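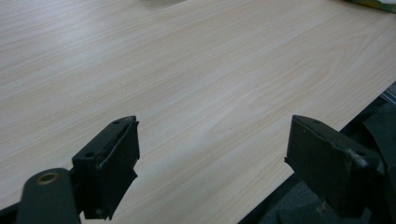

Two fingers, one table. Friday, February 3, 2023.

---

I've been asked again whether a machine can do the dishes yet, this time by my dentist, with both hands in my mouth. So, a thread on chores and where things stand from where I sit.

---

Start with wiping a table. I used to put it at the easy end. A table is flat. It stays where you left it. It has no opinions. Then you try to write down what "wiped" means and you're there until lunch.

---

Wood grain, for one. A printed grain with long loops and arches in it is a lovely thing on a tabletop and a rotten thing to hand a program that hunts for coffee rings. Ours spent most of October scrubbing a knot. Very thorough. The knot is still there.

---

Magdy Slaoui wrote the fix, which was to compare the table with an earlier picture of the same table. Great until someone bumps the table. Then the whole thing is a stain.

---

Next up, picking things off the table before you wipe it. Two blocky fingers that open and close will get you a mug, a sponge, a salt shaker, most remotes. They will get you a sheet of paper once you've pushed it halfway off the edge, a trick every toddler knows and which took us six weeks.

---

They won't get you a coin. Please stop sending me the coin video. I've seen the coin video. Look at how thick the coin is.

---

Edges are their own subject. Cloth goes over the edge, crumbs go over the edge, crumbs are now on the carpet, table scores 100% clean. By the numbers we're excellent at tables and we've done something awful to the floor.

---

My mother-in-law wipes crumbs into her other hand. I have watched her do this with real envy. That's two arms, one of them cupped, moving along together below a surface she isn't looking at, while she tells me about her neighbor's roof.

---

Laundry. A towel, yes, slowly. Nelach (the bench rig, named before I got here, don't ask) folds a hand towel in 4 minutes if you start it flat. If you start it in a heap it has a think first. I've gone for a sandwich during the think.

---

Fitted sheets: no. Also no for me, so I'm calling that one a tie.

---

Shop floor, because Oliwia Jabłońska will yell at me if I only talk about kitchens. She runs the packing line at Tokarz and her position is that machines have been doing chores there for decades and they're called machines. Fair.

---

Her point, and I've come around to it, is that the line works because everybody spent years making the job dull. Same box, same spot, same way up. Over 2,000 boxes a shift and every one of them a twin. Your kitchen has never had two identical anythings, including the pair of oven mitts.

---

What she can't hand off is the end of the shift. Sweep under the line, coil the hose, find the tape gun, figure out which rag is the clean rag. She'd pay real money for that. She priced a cleaning cart from Kistis and it wanted the floor clear before it would start. She has people who can clear a floor. They then clean it.

---

What moves the needle for us lately is boring: a person does the chore by hand, with the fingers instead of their own, again and again. We did 400 rounds of "cup to the left side." My wrist has views on cup to the left side.

---

The good news is that it works better than the clever stuff did. The bad news is that it has learned my habits. Ya-wen Lui pointed out that it puts the cup down, then nudges it a bit, for no reason. I do that. I did not know I did that.

---

So, can it do chores yet? One chore, one table, decent light, somebody nearby with a hand near the switch: yes, and I'd let it near my own mugs. The cheap ones. "Tidy the kitchen," walk away, come back: no.

---

If you want my date, I don't have one. Cyprian Kołodziej does, he's had the same one for three years and it keeps being two years off.

---

Replying to a few of you at once: no, it doesn't do windows. Yes, the fingers get scuffed, they hit things for a living. And a dishwasher counts as a robot if you want it to, but you'll still be the one loading it, and your spouse will still be the one loading it again.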